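## 4. The Oston sampler and the people who wrote on it

I should say at the start of this section that I came to the Oston sampler by accident. I was in the Gotel reading room for something else entirely (a run of laundry ledgers, since you ask) and a box came up with the wrong number on it. Inside was a folded length of linen, just over two metres long, covered from end to end in stitched signatures. I forgot the ledgers for the rest of the week!

The linen was made at the Oston Training School for Nurses between 1903 and 1911. Each leaving class added its names, and most of the women added something else as well: a motto, a small picture, a joke at the expense of a ward sister. The register of pupils survives for the same years, so I could set one against the other. There are 254 signatures on the cloth that I can read, and a further 17 that I can't, either from wear or from handwriting that was probably hopeless in ink too. The register lists a good many more women than that, which bothered me for months. I had assumed everyone signed.

They didn't, and the pattern is interesting. Of the women who left before their final examination, I found only 10 on the cloth, all of them in the first two classes. After that there are none. Somebody seems to have decided that you had to finish in order to sew, although I haven't found the rule written down anywhere, and the school minutes are silent on the whole business of the linen until 1909, when they grumble about the cost of thread.

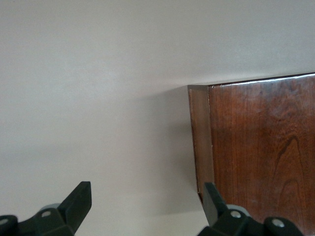 **Figure 4.**

The thread is worth a moment. Up to 1906 almost every name is in red cotton, the cheap fast-dyed sort that was used for marking sheets, and I'm fairly sure it came straight out of the school's own linen room. Pupils spent their first term marking hospital bedding with it. So the stitch they used for their names (a small, tight cross stitch, eight or nine to the inch) is the stitch they had been drilled in, and you can tell who had been good at it. One poor woman in the 1904 class ran out of room halfway through her surname and had to go round the corner.

From 1907 the colours change. There's blue, there's a rather nasty mustard, and there's silk, which must have been bought in. Vasconcelos has argued that this sort of shift in school needlework shows pupils growing richer as nursing became respectable. I wanted that to be true here, because it would have made a tidy paragraph, but the register gives fathers' trades and they hardly move at all over the period. My own guess is duller. A draper's opened two streets away in April 1907, and its first printed price list, tucked into the back of the ledger I was meant to be reading, has embroidery silks at a price a pupil could just about manage.

Then there are the pictures. I've catalogued about 80 of them, and I've been strict, leaving out plain borders and the odd wobbly line that could be a flourish or a mistake. Thermometers are popular. So are cats, lamps and teapots, and there is a very fine bedpan from the class of 1908 with a daisy growing out of it. I had expected the comic ones to cluster together, each woman egging on the next, and to some extent they do. The 1908 corner is much ruder than the rest. But jokes turn up beside Bible verses as well, sometimes in the same hand, and I don't think it helps to sort the makers into the pious and the cheeky as the Tidasetti catalogue does for its own signature cloths.

What I can't settle is where the linen was kept while all this was going on. Fold lines run across it at regular gaps, and they cut through the earlier names much more sharply than the later ones, so it was certainly folded away between classes. There's also a row of small rust marks along the top edge, evenly spaced, as if it had been tacked up at some point. I've asked Gotel for permission to have the rust looked at properly. Until then I'm treating the display of the cloth as an open question, and the next section deals only with the stitches themselves.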